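Cabinet Corner: the Clokstead reading room, part two

Well, the cabinets are up! If you read the July item you'll remember that we had bought a set of secondhand cupboards from the old Prodthorpe offices, that the bill came to 466 with delivery, and that half the doors were off their hinges when they got here. Quite a few of you wrote in with advice (and one very long letter on wood glue, thank you Bhupendra Solanki, I read all of it). The short version is that they are standing, they open, and I am ridiculously pleased with them.

Hemant Saxena did most of the door work over three evenings. He tells me the trick with a big door is to hang it loose at first, put something under the outer corner to take the weight, and only then tighten up. I had been doing it the other way round my whole life. He also talked me out of painting everything cream, and I'm so glad he did. Pale wood with the grain running across it is lovely next to a gray floor, and the small silver hinges suit it far better than the brass ones I wanted to order.
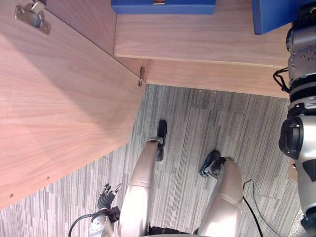

Page last changed: July, 4:15 pm

The blue boxes can stay on top for now. We'd like to get the long runs of bound newsletters in first, starting with 1972, and those are heavy, so they go on the bottom shelves. Ashok Lodhi has been working through the loose photographs, all 4000 of them, and would like those kept at a height where he doesn't have to kneel. Fair enough!

A word about the little screw holes. Several of you have offered filler. Please leave them alone for the moment — Kamlesh Gautam thinks we may want handles there later, and she has a drawer full of old ones to try. If none of them fit we'll fill and sand in the fall.

One more thing, and it matters to me more than it should. When you open a big door, swing it all the way back and let it rest before you start lifting things out. The carpet tiles are easy to catch with a toe when your arms are full.

Still wanted: shelf pegs (the plain metal kind), felt pads, and a short step stool. Hrvoje Popescu is collecting them at the Wusana desk any morning before eleven. Next time, labels, and I have opinions about labels.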